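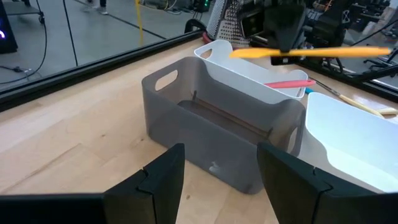 According to one nurse at the Todton clinic, the shared computers were wiped down so often that the keys stopped responding before the year was out, and staff had started logging in under each other's names to save time. Her complaint was the starting point for this project.

Narkolo: Quick Sign-On for Shared Clinic Workstations
Student project report, 6 September 2021

Background
The Todton clinic has 13 shared workstations. Staff typed a full password each time they moved between rooms. We timed 281 logins and the average was almost 90 seconds, counting the time for the records program to load.

What we built
Narkolo is a small program that runs beside the Caron records software. A staff member taps a badge and the open session moves to that screen. A second tap locks it. We also added a cleaning mode that turns off the keyboard and touch screen for a set time, so they can be wiped without typing into a chart. 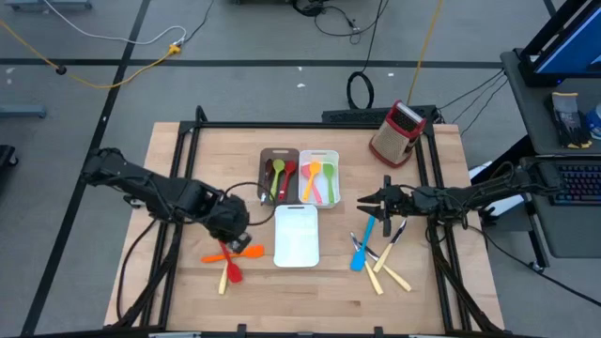 Problems
The badge readers we got from Zamport lost connection when a workstation went to sleep. We turned off USB power saving and that fixed all but 5 of them - those had older drivers and are still waiting for an update. Cleaning mode was too short at first, and we made it longer.

Next steps
A second round of timing is set for November, with the same login sheet.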